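Winska laundromat to reopen in November with longer hours

The Vika laundromat on the ground floor of the Górecki building in Winska will reopen in November after being closed for almost 13 weeks. The owners used the time to replace the water heater and move the folding counters away from the front door, where customers had complained of drafts.

Hours will be longer than before. The doors will open at 6 a.m. and the last wash must be started by 9 p.m. A small load will cost $4, the same price as last year, and dryers will take cards as well as coins. Cards left over from the old payment system can be traded in at the counter, and any balance on them will be carried over.

The drop-off service is coming back too. Bags left before noon will be ready the next morning. Comforters and curtains take 2 days. Customers who want their clothes hung instead of folded should say so when they drop them off.

Parking behind the building is shared with the Fitance gym next door, and laundromat customers may use it for up to 95 minutes. The side entrance on the alley will stay locked until the paving work there is done. Until then, strollers and carts should come in by the ramp at the front.

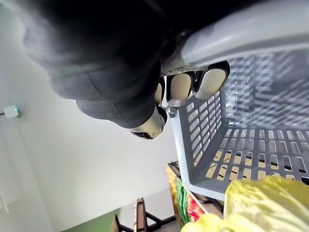 A plastic basket with a light gray handle.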